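Início | Notícias | Exposições | Artistas | Residências | Contactos

Imtiaz Dissanayake inaugura exposição individual na Galeria Haque
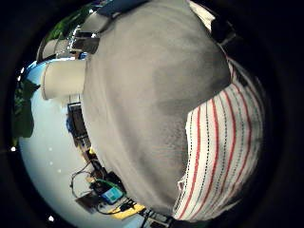 Tecido cinzento junto a um tecido branco com riscas vermelhas e linhas pretas ponteadas.

A Galeria Haque apresenta, a partir de março, a exposição individual do pintor Imtiaz Dissanayake, intitulada «Vomisdale». A mostra reúne pinturas a óleo e desenhos a carvão realizados nos últimos anos, na sua maioria inéditos, e ocupa as duas salas do piso térreo. A sessão de abertura tem início às 18h30, com entrada livre.

Dissanayake formou-se em pintura mural antes de se dedicar ao óleo sobre tela, suporte em que desenvolve hoje a maior parte do seu trabalho. É membro da Associação de Pintores de Priltton, onde coordena o programa de estudos sobre paisagem, e integra o conselho artístico da Fundação Kisham. A sua obra está representada em coleções institucionais e particulares.

O título da exposição remete para o vale de Vomisdale, onde o artista manteve ateliê durante um longo período. As encostas, os muros de pedra seca e os caminhos de água constituem o motivo central das telas de grande formato expostas na primeira sala. Na segunda sala apresentam-se os estudos preparatórios, entre os quais um conjunto de cadernos de campo que o público poderá consultar em reprodução fac-similada.

Segundo a nota da curadoria, as obras mais recentes assinalam uma alteração na paleta do pintor, com o predomínio dos ocres e dos verdes frios e uma aplicação mais espessa da tinta nas zonas de sombra. A mesma nota sublinha a influência da pintura mural na composição das telas, organizadas em faixas horizontais sobrepostas.

A exposição é acompanhada por um catálogo bilingue, editado pela Fundação Kisham, com uma tiragem de 1.000 exemplares. A publicação inclui um ensaio sobre a receção crítica da obra do artista e a reprodução integral dos trabalhos expostos. O catálogo encontra-se à venda na receção da galeria.

No âmbito do programa paralelo, o pintor orientará uma visita comentada e uma oficina de desenho destinada a estudantes do ensino artístico. A participação na oficina é gratuita, mediante inscrição prévia junto do serviço educativo, e os materiais são fornecidos pela galeria. As escolas interessadas em visitas de grupo deverão formalizar o pedido por escrito, indicando o nível de ensino e o número de alunos.

Após o encerramento na Galeria Haque, a mostra seguirá para o Centro Cultural de Priltton, com uma seleção reduzida de obras.

Partilhar | 2 comentários | 1.715 visualizações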